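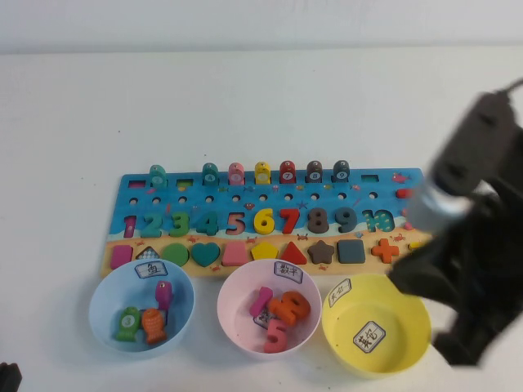

Zivum sorting arm, reviewed for people who have to pay for it

Price as quoted: $2643
Price as paid: $3140
Rating: 3 out of 5

I wanted a small arm for pick-and-sort work, and I went in assuming the quote was fiction. It was. The Zivum base price leaves out the gripper fingers, the second camera mount and shipping, and by the time we could run anything we had paid $3140. If you are writing a budget request in July for equipment that shows up in the fall, put in the second number.

Our test is a children's counting board with an ocean theme, plus three plastic bowls. Fish go in one, numerals in another. It cost next to nothing and I'd pick it over the Janden sample kit, which the sales rep pushed hard and which is $200 of foam cubes. Foam cubes are forgiving. Chunky wooden numbers that sit in cutouts are not, and I would want to know that before signing anything.

Budget for the labels too, if you sort by category. Ours are handwritten paper, stuck to the bowls. Arkden sells a printed set and I can't see what the money buys.
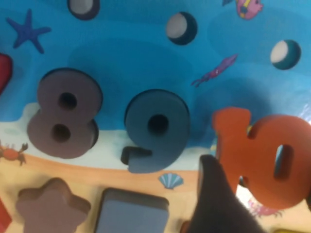 What the wrist view is worth

More than the arm, possibly. From up close you can see the side walls of each piece and whether something is sitting crooked, like the orange-red 10 tilted next to the 9. The fixed view shows the whole layout and the bowls, but I wouldn't trust it to judge a tilt like that. Zivum lists the wrist camera mount as optional. I would treat it as part of the price.

The finger does take up a corner of that view – plan for it when you choose the mounting angle, as moving ours later meant redoing the calibration.

What I would cut

The extended support plan. We used it once and got a link to the manual. The Mendoza arm we tried earlier had worse fingers but a person who answered the phone, and I miss that.

Would I buy it again? Probably, at the quoted price. At what we paid, I'd get a second quote first and ask for every cable and bracket to be listed on it.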